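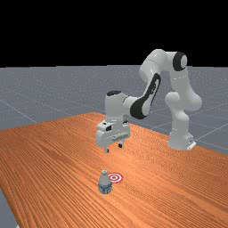

The arm in the simulator, gripper open, with the bottle and the target on the table.

I spent most of November setting up the simulated version of our cell, and a few people have asked what took so long when the model of the arm was already done. The answer is that the arm was the easy part. Getting the table, the hand and the bottle to behave took up the rest of the month.

The job is simple to say. The arm picks up a small water bottle and stands it on the red and white target. We want to run it in simulation before we let it loose in the real cell at Brekine, where a dropped bottle means a mop and a lost morning.

I started with the base. In the file I was given, the mounting plate and the tabletop overlapped by 2 mm. You can't see that on screen, but the physics engine can, and it pushes back. The first time I ran the arm it shivered the whole way through a slow move. I went looking in the joint gains for two days before Vesna Radulović asked if I had checked the mount. I moved the base up, the shivering stopped, and I put the gains back where they had been.

Next was the time step. I had been running at 500 steps per second, which was fine for moving through free air. As soon as the fingers closed on the bottle it crept out of the grip and fell over. Going to 900 fixed most of it and made everything slower. I can live with slower. The rest of the slipping came down to friction on the fingertips, which had been left at the same value as the casing of the hand.

The bottle itself needed work too. Its weight was set as if it were one solid lump, with the center of mass too high, so a light touch would knock it flat. I lowered it and made the collision shape simpler – a plain cylinder for the body and a smaller one for the neck. The label is only a texture and plays no part in any of this.

The target has no collision shape at all. I had given it a thin one at first, and the bottle would catch on the rim and tip when the arm set it down slightly off center. Now it is just a marker to aim for. I also left the floor as the default gray grid and the background black. Amirhossein Talebi wanted walls and some proper lighting, and we may get to that, but it would not change how the arm moves.

The routine I use now, each time I change something:

Reset the arm to its start pose and let it sit for a few seconds with no commands. If any joint drifts, stop there.
Open and close the gripper with nothing in it.
Move down to the bottle at low speed and back up without gripping.
Run the full pick and place, then save the log before touching any settings.

I skipped the last step once and lost the settings from a good run. The batch I left going overnight got through 843 tries before the disk filled up, so log rotation is next on my list. After that I want to measure the real fingertips and see how far off my friction number is.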